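Flodley Valley water main dispute

The Flodley Valley water main dispute was a long disagreement between landowners in the farming district of Flodley and the water company Aretti, which wanted to lay a buried main across private fields to carry well water to the growing town of Gidstead. It is remembered fondly by some and sourly by others, and it still comes up at most public meetings in the district, whatever the meeting was called for.

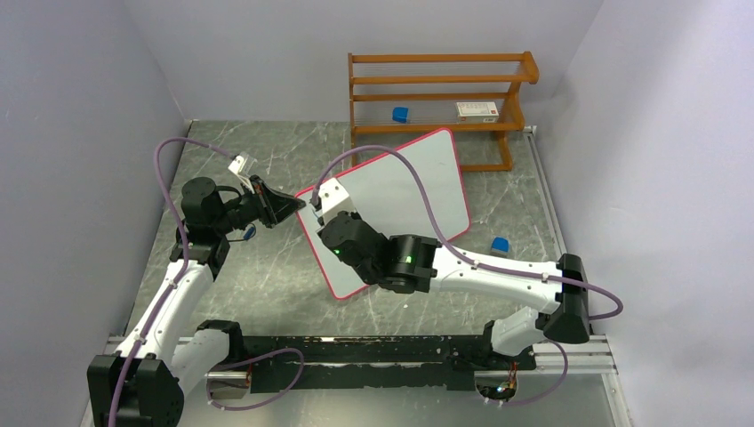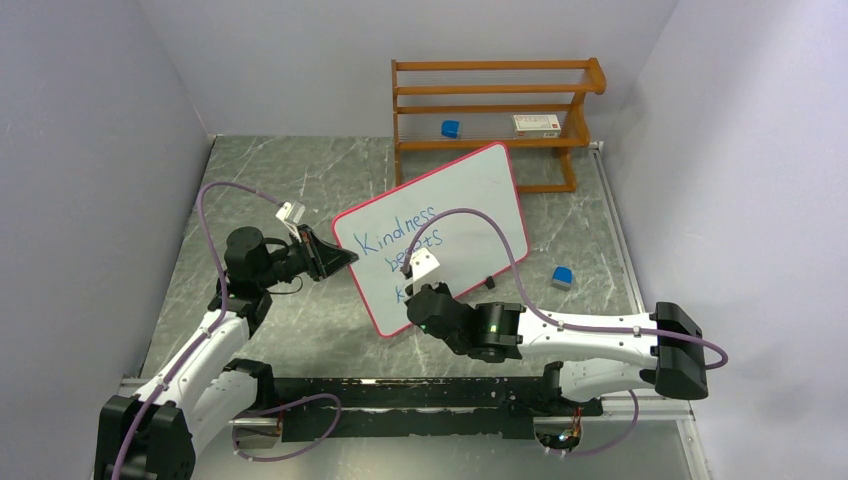

Background

Gidstead had drawn its water from Tuhiwai Creek for as long as anyone had kept records, and for most of that time the creek was more than enough. As new houses went up on the east side of town, the summer flow began to fall short, and people got used to watering their yards on alternate evenings. Aretti, which already ran the town's pumps under contract, proposed drilling a group of deep wells at the upper end of Flodley and bringing the water down through a main 16 miles long.

The route the company liked best ran almost straight down the valley floor. It crossed hayfields, two orchards and a good deal of pasture, touching 31 separate parcels along the way. The county road would have made a longer path with a great many more bends, and the company argued that digging it up would cost too much and leave the upper farms with only a dirt track for a whole season.

The easement offers

Letters went out to the owners in August, right in the middle of the second hay cutting, and this did the company no favors. Each letter offered a single payment in return for a permanent strip of land in which trees could not be planted and sheds could not be built. Many families signed quickly, some of them glad of the money after a couple of poor years. Others set the letter aside until the hay was in, and then found that a second letter had come, this one mentioning condemnation (the legal taking of land for public use, with payment set by a court).

It was the second letter that turned a grumble into a campaign. Karine Sutherland, whose orchard lay squarely on the route, invited her neighbors over to compare what they had been offered, and it soon came out that the payments differed a great deal from one fence line to the next. Owners of 12 parcels agreed that evening to stop talking to the company one at a time. They called themselves the Flodley Landowners' Circle, a name that several of them disliked and that stuck anyway.

The court case

The Circle hired Vikas Chaturvedi, a land lawyer from Gidstead, who took the view that a private company could not condemn land for a line unless the public had a real need for it and a real say in where it went. Aretti answered that the town's need was plain to anybody with a brown lawn. The judge heard both sides at some length and ruled that the company did have the power to take easements, but that it had to study the county road route fully before it used that power on anyone.

Neither side was very happy with this. Trinidad Fuentealba, who spoke for Aretti through most of the dispute, said the ruling would put the wells back by two summers. Sutherland said she had hoped to hear the word "no" and had been given a homework assignment to hand to somebody else.

Settlement

The road study showed that the lower part of the valley could be served along the county right-of-way at a cost the company could live with, while the upper part really could not. A split route was drawn up, following the road from Gidstead as far as the old grange hall and then turning across pasture. Both orchards were spared. The owners still affected were paid at one rate per foot, and were given a yearly payment as well as the first one, along with a promise that topsoil would be kept apart during digging and put back on top.

The final agreement was signed on April 17, 2025. Jaxon Chan, then the youngest member of the Circle, signed for his grandmother's pasture and asked for one extra clause, a stock tap at the corner of the field, and the company agreed to it.

Views on the outcome

Opinions in the valley remain mixed. Kendra Simard, who wrote a short local history of the dispute, felt that the families who signed the first letter came off worst, having been paid once and at the lower rate, and she pressed for their easements to be opened again. Aretti offered them the topsoil terms but not the yearly payment. Creek lovers had their own complaint, as the agreement says very little about how much water Gidstead may go on taking from Tuhiwai Creek once the wells are running.

See also

Tuhiwai Creek
Gidstead waterworks
Easements and rights-of-way
Condemnation of farmland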